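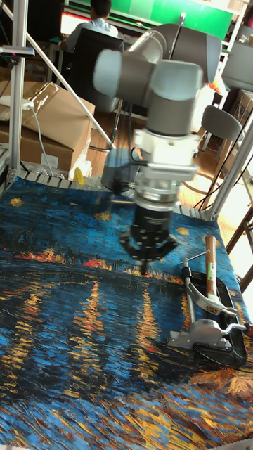

Drucken | Per E-Mail senden

Januar, von Azadeh Shirazi und Kourosh Daneshvar

Kapitel 6
Aufräumen als technische Aufgabe

Eine Werkbank aufzuräumen dauert wenige Minuten und gilt nicht als anspruchsvolle Arbeit. Wer es in der Ausbildung zum ersten Mal tut, bekommt dafür meist nur einen Satz als Anweisung: alles Werkzeug zurück in die Schale. In diesem Kapitel geht es um die Frage, ob eine Maschine mit diesem einen Satz heute schon auskommt. Die kurze Antwort lautet: unter günstigen Bedingungen ja, in einer gewöhnlichen Werkstatt noch nicht.

In der Fertigung greifen Roboterarme seit Jahrzehnten zuverlässig Teile. Dort liegt das Teil allerdings immer an derselben Stelle, in derselben Lage, und es hat immer dieselbe Form. Die Arbeit ist vorbereitet, bevor der Arm sich bewegt. Im Haushalt und am Handarbeitsplatz fehlt diese Vorbereitung. Ein Hammer liegt dort, wo ihn der letzte Benutzer hingelegt hat, und beim nächsten Mal liegt er woanders.

Ein Werkzeug mit Stiel ist für einen Greifer mit zwei Fingern ein brauchbares Übungsstück. Der Stiel lässt sich gut fassen. Der Schwerpunkt liegt aber nahe am Kopf, und wer den Stiel am Ende packt, muss ein Kippmoment halten. Menschen korrigieren das beim Anheben, ohne darüber nachzudenken. Die Maschine muss den Griffpunkt entweder vorher richtig wählen oder das Rutschen bemerken und nachfassen.

Schwieriger wird es, wenn zwei Gegenstände beieinanderliegen. Der Hammer mit dem hellen Holzstiel überdeckt zum Teil das andere Werkzeug mit dem rotbraunen Griff, und beide Köpfe liegen in der schwarzen Schale. Ist die Aufgabe damit erledigt? Die Stiele zeigen schräg nach oben links. Ein Ausbilder würde vielleicht nicken, eine strenge Prüfvorschrift vielleicht nicht. Bevor man eine Erfolgsquote angibt, muss also festgelegt sein, was als Erfolg zählt.

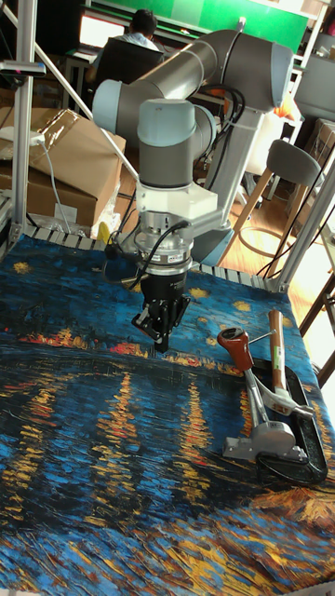

6.1 Was eine Quote aussagt

In der Lehrwerkstatt Graner wurden über sechs Monate 1149 Greifversuche mit Handwerkzeugen ausgewertet. Nach der weiten Auslegung (Werkzeug berührt den Schalenboden) gelangen nearly alle Versuche mit einzeln liegendem Werkzeug. Nach der engen Auslegung (Werkzeug liegt vollständig in der Schale) waren es fast 800 von allen 1149. Beide Angaben beschreiben dieselben Versuche.

Pilar Villalba, die die Auswertung geleitet hat, zählte zusätzlich die Eingriffe von Hand. Ein Arm, der nach jedem Fehlgriff auf einen Menschen wartet, nimmt diesem wenig Arbeit ab. Für den Betrieb ist diese Zahl oft wichtiger als die Quote selbst.

6.2 Begriffe für dieses Kapitel

Griffpunkt: die Stelle, an der die Finger den Gegenstand fassen.
Verdeckung: ein Gegenstand liegt für die Kamera ganz oder teilweise hinter einem anderen.
Eingriff: jede Handlung eines Menschen, ohne die der Ablauf nicht weitergeht.

Aufgabe 1: Legen Sie zwei Werkzeuge aus Ihrer Werkstatt in eine flache Schale. Formulieren Sie eine Regel, nach der zwei Personen unabhängig voneinander zum gleichen Urteil kommen, ob aufgeräumt ist.

Seite drucken | Seite per E-Mail versenden

Kommentare (3)

Bijan Shojaei, Mittwoch
Aufgabe 1 habe ich mit meiner Klasse gemacht. Wir haben eine halbe Stunde über einen Schraubenschlüssel gestritten, dessen Ende über den Rand stand. Gute Aufgabe.

Bijan Esfahani
In 6.1 fehlt mir die Zeit pro Griff. Bei uns räumt der Lehrling die Bank schneller auf, als ich den Satz hier schreibe. Kommt das später im Kapitel?

Kourosh Daneshvar
@Bijan Esfahani: Ja, in Abschnitt 6.4, zusammen mit den Kosten.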